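Ticket: Grullden hollow board, surface bloom and tight end gaps
Product line: Grullden composite decking, supplied through Timar
Site: Brandale, rear terrace, ground level
Status: Closed, monitor

Reported
Customer states that boards laid in April have developed a pale, cloudy film on the side nearest the house. Two boards in the same area have lifted at the butt joint and now stand proud of their neighbours. Cleaned once with washing-up liquid and a stiff brush. Film came back after the next spell of rain.

First response
Asked for the installer's drawing, joist spacing, clip type and gap at the butt joints. Customer advised not to use a pressure washer or any bleach-based product until the cause is known.

Customer reply
Joists are at 300 mm centres. Clips are the standard Delić hidden clip. End gaps were not measured at the time of fitting. Installer says they were "closed up by eye".

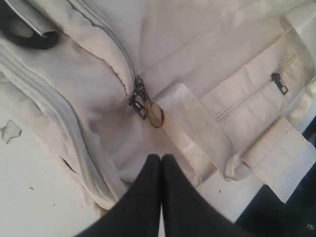
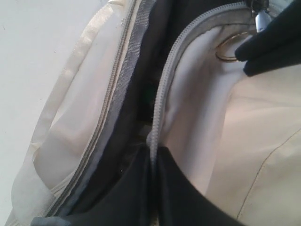 Assessment
Joist spacing is within the limit for this board. Clip type is correct. The fault at the joint is consistent with boards butted too tightly. Composite moves along its length as it warms, and with no gap the ends push against each other and ride up on the clip. The film is a separate matter. It is most likely mineral residue carried on to the deck by run-off from the new render on the rear wall - the affected strip follows the wall and stops short of the steps.

Steps advised
1. Release the clips for the last 30 cm on each side of the lifted joint. Do not lever against the board face.
2. Trim one board end square with a fine-toothed blade to leave a 5 mm gap.
3. Check that each board end is carried on its own joist. If both ends share one, add a second joist alongside and fix through to the first.
4. Refit the clips and tighten by hand. Power drivers on a high setting will crush the groove.
5. For the film, wet the area, apply Timar deck cleaner diluted to the label, leave for 20 minutes and rinse well. Do not let it dry on the board.
6. Repeat once if needed, then fit a drip bead or gutter at the foot of the render.

Follow-up
Customer confirms steps 1 to 4 done by installer. Joint now sits flat. Second joist was needed at one of the two positions. Film much reduced after the first clean and gone after the second. Drip bead not yet fitted.

Note to file
Fitting guide gives the end gap in the table at the back only. Request raised to repeat it on the clip page. Reopen this ticket if the film returns once the bead is in place.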